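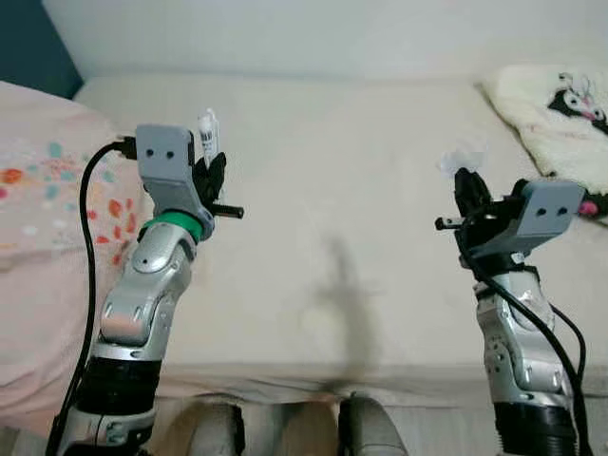 Left gripper with the small white bottle or tube, right gripper with the translucent plastic piece.

Lightfoot project, methods meeting, Monday, 2 p.m.
Minutes by me again, so blame me for the spelling

We started a few minutes late and I skipped the old minutes because everybody said they'd read them (fine, I'll believe you!). Radomir Nikolovski ran the meeting and I typed as fast as I could.

1. Where the data stands
Radomir read out the new total, 3,297 clips after cleaning. He's happy with it. I asked if that included the practice runs and it doesn't, those sit in their own folder on Vokitix and I'd like them to stay there, please.

2. The soft surface question
This took up most of the hour. The method as written trains on hard tabletops first and then moves to beds and couches, and we've been arguing for weeks about whether the hard tabletop part earns its keep. Radomir ran it both ways, 100 trials each, same objects. With the tabletop stage left out, the two-arm policy did slightly better on cushions and mattresses, and the gap was biggest on small light things that sink into the fabric. I was really surprised — I'd argued for the tabletop stage! He thinks the policy learns to press down until it feels a firm stop, and then it waits for a stop that never comes.

We agreed the result is good enough to write up, with the caveat that flat items are still the hard case. Cards and thin booklets count as their own group from now on. 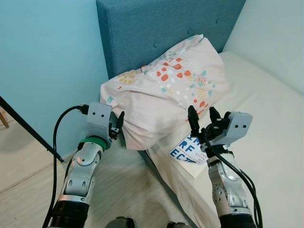 Bedroom setup, both grippers near the pillow, "IMPERFECT" booklet on the mattress.

3. Flat items
Long back and forth on this one. One idea is to slide the item to an edge and pinch it there, the other is to hold one side down and lift the other. I like the second, Radomir likes the first, and we'll try both before anyone gets attached. Patterned bedding goes on the test list too, next to plain white.

4. Garkisitz workshop
Draft is due in October. We get four pages, and my intro already eats nearly one of them, so I'll trim it. Gromameo wants to read it before it goes out.

To do
Radomir: rerun the flat items with both grasps, send me the plots
Me: cut the intro, rewrite the training section without the tabletop stage
Both: settle on names for the item groups

Finished at 3:10. Next one is same time, same room.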